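Vasel flat sheet, queen, sage – 6 months in

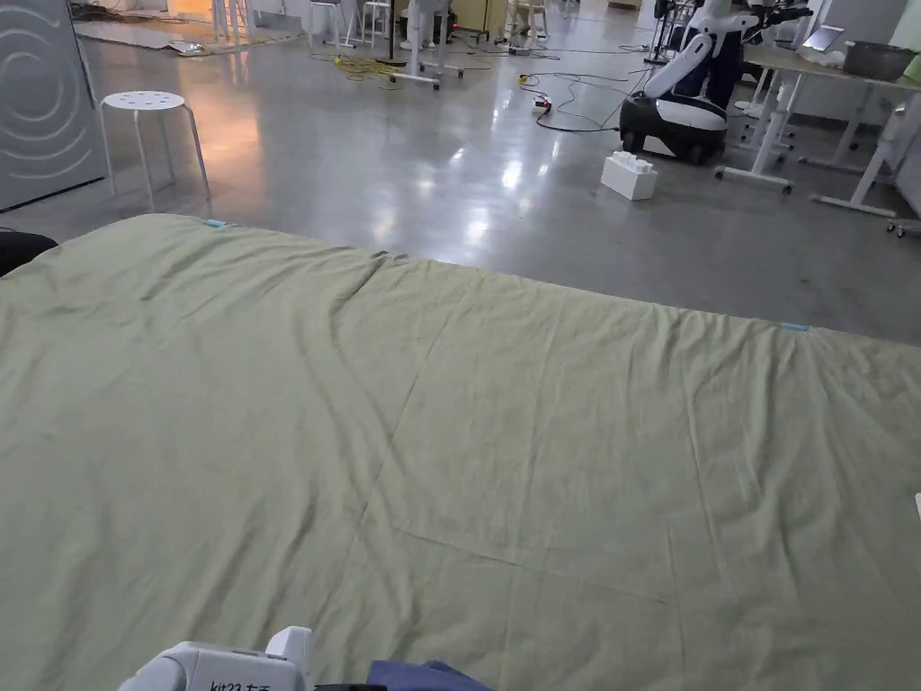
The sage one, spread out flat. Fold creases and all.

Short version: good sheet, dumb packaging, would buy again on sale.

Got two of these from Stotora in January after our old Brunent set went through at the foot end. Paid 113 for the pair with shipping. Not cheap for flat sheets with no pillowcases. The Brunents were less but they pilled by the second month so whatever.

Feel – crisp, bit papery at first. Took maybe a month of weekly washes to soften up. If you want that silky hotel thing look elsewhere, my sister has the Asamoah sateen and it's a totally different animal. Slippery. I hate it, she loves it.

Wrinkles. Yes. Lots. Comes out of the dryer crinkled and stays that way unless you iron, and I'm not ironing a bedsheet. Pulling it out while its still a little damp helps some. Fold lines hang around for a night or two then I stop noticing.

Size is generous. Plenty to tuck on a deep matress, even after shrinking a little in the first wash. Hem is straight, stitching has held, no loose threads yet.

Color is paler than on the site. More of a washed out sage, almost gray at night. Fine with me, but don't try to match it to anything.

Sleeps cool – main reason I'm keeping them. July was brutal and I kicked off everything except this.

Packaging: cardboard band, plastic sleeve, then another plastic sleeve. Why. Also customer service took 6 days to answer a question about bleach. (Answer was no.)

Four stars. Would be five if they sold it with pillowcases.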